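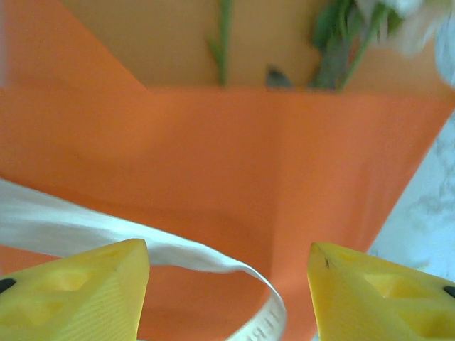

Frequently asked questions about the Serkstead Seed Swap

Last updated: 17 May 2026

I run the swap's inbox, so I get the same handful of questions every spring. I finally wrote the answers down! If yours isn't covered, email me and I'll get to it (slowly, in planting season).

Do I have to bring seeds to take seeds?

No. Plenty of people come the first year with empty pockets and come back the next with a shoebox full of beans. We only ask that you don't clear out a tray. Take enough for your own beds and leave the rest.

How big is it these days?

We had 269 varieties on the tables last time, and 46 of those were tomatoes. I know. We are a tomato town. If you grow anything in the cabbage family and save the seed, please, please come.
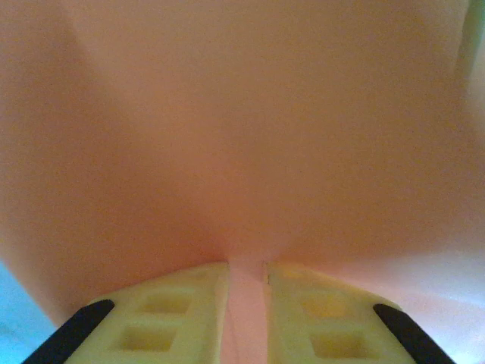 Answers by Anneli Kauppinen, Serkstead Seed Swap

What counts as a packet?

Whatever holds the seed and has writing on it. Coin envelopes are great, folded notebook paper is fine, and I've taken home peas in an old vitamin bottle. Put on the name of the plant, the year you saved it, and anything odd you noticed, like "tall, needs string" or "kids won't eat it."

Can I bring store-bought seed?

Sure, if it's no more than 2 years old and the packet hasn't been sitting in a hot car. Onions and parsnips go off fast, so for those I'd stick to last year's.

I saved seed from my squash. Is it any good?

Depends on what was growing nearby! Squash crosses like crazy, and you can end up with something that looks like a pumpkin and tastes like a wet sock. Write "open pollinated, not isolated" on it and somebody adventurous will grab it.

How do I dry them?

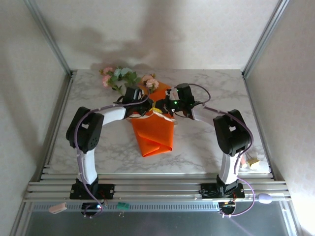

I spread mine on a dinner plate and leave it on top of the fridge until a bean shatters when I whack it with a hammer (if it just dents, wait another week). Tomato seeds want a few days in a jar of water first, and yes, it smells. Skip paper towels or you'll be picking fuzz off them till June.

Where do I park?

Behind the Kirkar building, entrance on the alley side. Doors open at 9, and the bean table gets crowded early.

Do you sell plants?

We don't, but people do leave extra seedlings by the door and those are free. Bring your own box.

Comments

Arvo Niskanen: The hammer test works. I'd been packing my beans way too soon and lost a whole jar to mold.

plotholder_jo: Will there be any potatoes this time, or is it strictly seeds?

Anneli: Seeds only, sorry! Potatoes can carry blight and I don't want that on my conscience.

This site uses cookies to remember your settings. Accept | Manage preferences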